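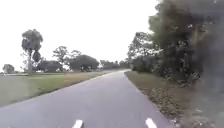 Lirnwood Papers in Landscape Use, issue 5, p. 700

3.2 The straight stretch and its edges

I picked the lawn path for the second part of this study mostly since I walk it all the time, and I may as well admit that I like it. It is the plainest stretch in the whole park - asphalt, mowed grass, trees at the back - and that plainness is what makes it useful to me. When people wander off a path like this one, there's very little else to blame it on!

Figure 1. The path at Lirnwood, looking along the straight stretch toward the trees.

The lawn to the left of the path in Figure 1 is flat and wide open, and the asphalt meets it in a clean, straight line. Now look at the strip of grass right beside the pavement. It's yellower and browner than the rest, and it looks drier too. I got pretty excited about that strip (my family has heard plenty about it), and I had two ideas going in. One was feet: people step off to let somebody pass, or they just like softer ground. The other was heat coming off the asphalt in the afternoon. I can't tell those two apart from a picture, so I went back in April with a soil probe and a notebook and sampled along the edge, starting close in and working my way out onto the lawn.

The ground was packed hardest right next to the pavement and got softer pretty quickly as I moved away, and that fits the feet idea. It doesn't rule out heat, though, and I'd love to see somebody with better thermometers than mine take that on. Vodulano, my other site, has a gravel path almost 3000 feet long, and the grass there stays green right up to the edge - but it's also shadier, so I'm careful about leaning on that comparison.

I should say something about the tall tree with the thin pale trunk, too. It rises well above the rest of the tree line on that side, and walkers kept bringing it up when I asked them how they'd describe the path to a friend. Hardly anyone mentioned the grass. I used the tree as my fixed point for all the edge samples, and the sample positions in Section 4 are given as distances from its trunk.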